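Grotano ミニ三脚付きモバイルバッテリー 2か月使った感想

とりあえず結論から。買ってよかった、けど人には勧めにくい。急いで書いてるので読みにくかったらすみません。

買ったのはGrotanoの新しいやつ。スマホの背面に磁石でくっつくバッテリーで、下から小さい脚が出てスタンドになるタイプ。色は黒。セールで少し安くなってた。前はPladcombeの薄型を使ってて、そっちが膨らんできたので買い替え。膨らんだバッテリーの捨て方、自治体によって全然違うので各自調べてください。うちは役所の窓口に持ち込みだった。

箱の中身は本体、短いケーブル、紙1枚。充電器はなし。説明書の日本語はまあまあ。「長押しする押す」と書いてあるところがあって最初わからなかった。長押しでした。

重さ。カタログだと249g。スマホと合わせるとずっしり。寝転がって動画見てて顔に落としたら泣きます。1回落とした。ポケットに入れるのも無理ではないけど、ズボンが下がる。カバン前提。

充電の速さ。ワイヤレスはふつう。ゲームしながらだとほとんど増えない。ケーブル直挿しなら十分速いので、急いでるときはそっち。本体側の充電はかなり待つ。寝る前に挿して朝とるのがいい。残量表示が数字なのはえらい。Pladcombeは点が4つ光るだけだったから、残り1個がどのくらいなのか全然わからなかった。ただGrotanoの数字、100からなかなか減らないのに、半分切ると急に早い。あてにしすぎるとこわい。

磁石は強め。ケースなしならまず落ちない。厚いケースだとずれる。手持ちのケースだと横向きにしたとき、じわじわ回ってきて斜めになる。Kwokの磁石入りケースに替えたら止まった。結局ケース代も出たので、セールの意味なし…。

スタンド。これ目当てで買った。角度は無段階って書いてあるけど、実際に安定するのは2つくらいの角度だけ。それ以外はタップすると後ろに倒れる。見るだけなら大丈夫。文字を打つなら手に持ったほうがいいです。縦置きは新幹線のテーブルだと揺れでちょっとずつ動く。横なら平気だった。脚のヒンジは今のところゆるんでない。最初かたくて爪が割れそうになったけど、最近ちょうどよくなった。

熱。ここが一番気になるところ。ワイヤレスで充電しながら地図アプリを使うと、かなり熱くなる。画面が暗くなって、そのうち充電も止まる。冷めると勝手に再開する。仕様らしい。サポートにメールしたら12時間で返事がきた。早い。内容は「高温時は保護機能がはたらきます」だけだったけど。6月に入ったらもっときついと思う。夏に外で使う人は、ケーブルで使うのがいいと思います。

音。ワイヤレス充電中、静かな部屋だと高いキーンという音がたまにする。個体差かも。枕元に置く人は気になるはず。自分は慣れた。 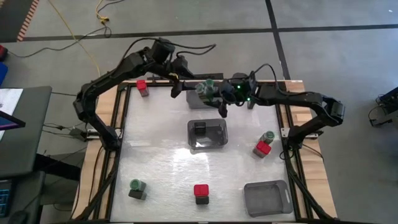
hiyokoさんからコメント。うちのGrotanoも同じ音がしてて、初期不良だと思って交換してもらったけど、交換品も鳴りました。ケーブルで充電してるときは鳴らないので、夜はそうしてます。あと熱ですが、ケースを外すとだいぶましになりますよ。参考までに。

ありがとうございます、やっぱり鳴るんですね。交換に出そうか迷ってたのでたすかりました。ケースなしは怖いので家の中だけでためしてみます。

あと細かいところ。

ボタンが側面にあって、カバンの中で勝手に押される。押されても残量が出るだけなので実害はないけど、暗いところで光っててびっくりする。

表面はさらさらで指紋は目立たない。角の塗装が少しはげてきた。鍵と一緒に入れてる自分がわるい。

付属ケーブルは短すぎて机の上でしか使えない。家にあったGrontonの長いのを使っている。相性の問題はなし。

イヤホンを充電しようとすると、途中で電源が切れることがある。流れる電気が少ないと自動でオフになるみたい。ボタンを2回押すと小さい機器用のモードになる、と説明書のすみに書いてあった。もっと大きく書いてほしい。これ知らなくて最初の1週間ずっとイヤホンが空だった。

飛行機は持ち込みのみ。預け荷物に入れちゃだめなやつなので、うっかりしないように。容量の表示が本体の裏に薄いグレーの字で印刷されてて、黒い本体だとすごく読みにくい。保安検査で聞かれたら困りそう。まだ聞かれたことはないです。

Pladcombeと比べてどっちがいいか。軽さならPladcombe。スタンドと残量の数字がほしいならGrotano。値段はセールならほぼ一緒、定価だとGrotanoのほうが高い。定価なら買わないかな。家と会社の往復だけなら軽いほうで足りるとおもいます。

星は5つ中3.5。音がなければ4だった。バッテリーの持ちがどう変わるかは、また夏が終わったら追記するかもしれまん。

2025年4月12日(土)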